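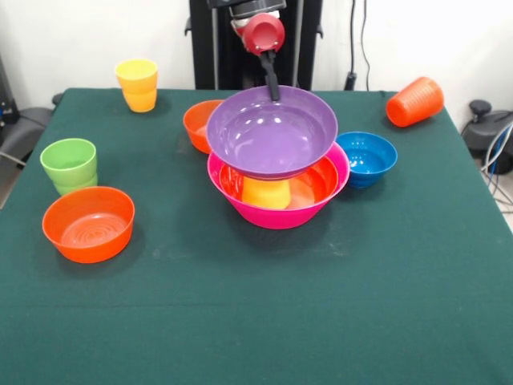 Dietary protein supplies the amino acids from which muscle, enzymes and many other tissues are built, and this handout covers how to judge the amount a physically active adult needs in a day. Most students arrive in the unit with a fair idea of which foods contain protein and a much weaker idea of portion size. Dishes are partly to blame. A purple bowl, a large pink one with a wide flared rim and an orange one that fits inside it may all be called "a bowl" in a food diary, and an entry that reads "one bowl of lentils" is therefore of little use. Entries in this course are made by weight, in grams, and the dish is not recorded.

Unit 7: Protein Intake for Active Adults
Stillwood Institute of Applied Nutrition, Tivemberg Campus
Revised 24 December 2018

Reading before class
Students should read the chapter on amino acids in the course reader, including the section on digestion. The tables at the end of the chapter will be used in class and need not be learned by heart. Copies of the reader are held at the Mohamedi Library desk and may be borrowed overnight.

1. Terms used in this unit

Complete protein: a protein source containing all of the essential amino acids in useful amounts. Eggs, milk, fish, meat and soy are the usual examples.

Complementary sources: two or more foods whose amino acids make up for one another's shortfalls, such as rice and beans. They do not have to be eaten at the same meal, provided the diet as a whole is varied.

Nitrogen balance: the difference between nitrogen taken in and nitrogen lost. A person who is gaining muscle is normally in positive balance. A person who is ill, injured or eating too little may be in negative balance.

Supplement: a powder, bar or drink sold to add protein to the diet. Whey and casein are both made from milk. Pea, rice and soy powders are the common plant forms.

2. Estimating daily need

The method used in this unit starts from body weight. For a healthy adult with little regular activity, the baseline is 0.8 grams of protein per kilogram of body weight per day. Adults who train regularly for strength or endurance are generally placed higher, and a range of 1.2 to 2.0 grams per kilogram is used in the exercises. Where a person falls in that range depends on the type of training, its length and the total energy eaten. Persons with kidney disease are outside the scope of this unit and should always be referred to a physician or registered dietitian.

Worked case. A recreational rower weighs 50 kilograms and trains on most days. At 1.2 grams per kilogram the daily figure is 60 grams; at 2.0 it is 100 grams. Her diary, kept during the October field exercise at the Sistport rowing club, shows 39 grams on a rest day. That is one gram below the baseline of 40, and well short of the range for her training. The same diary records 1587 kilocalories for the day — a low total for someone rowing regularly, and one that should be raised with her before any powder is discussed.

3. Timing and distribution

Protein is best spread over the day's meals. Many diaries show very little at breakfast and a large share at dinner, and moving some of it earlier is often an easier change than adding more. A meal or snack containing protein in the hours after training is sensible, but the total for the day matters more than the exact minute at which it is eaten.

4. Reading a supplement label

Students will work in pairs. Each pair receives one label and completes the following steps.

Step 1. Find the serving size in grams and the protein per serving. Divide the second by the first to obtain the share of the powder that is protein.

Step 2. Note the scoop. A scoop is a measure of volume, and the weight it holds changes with how firmly the powder is packed. Weigh three level scoops separately and record each result.
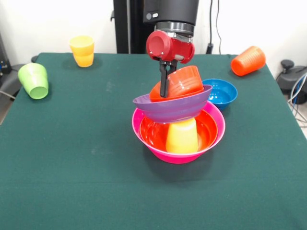 Step 3. Read the ingredient list in order. Ingredients appear by weight, with the largest first. Mark any sugars, sweeteners and thickeners.

Step 4. Check for allergens. Milk and soy are the most frequent — both must be reported on the worksheet even when they are obvious from the product name.

Step 5. Compare the cost of 20 grams of protein from the powder with the cost of the same amount from eggs, canned fish and dried beans. Use the price list supplied.

5. Written work

Submit the completed worksheet and a two-page commentary on your own three-day food diary. State the body weight used, the range chosen and the grounds for choosing it. Diaries with entries in cups or bowls will be returned for correction.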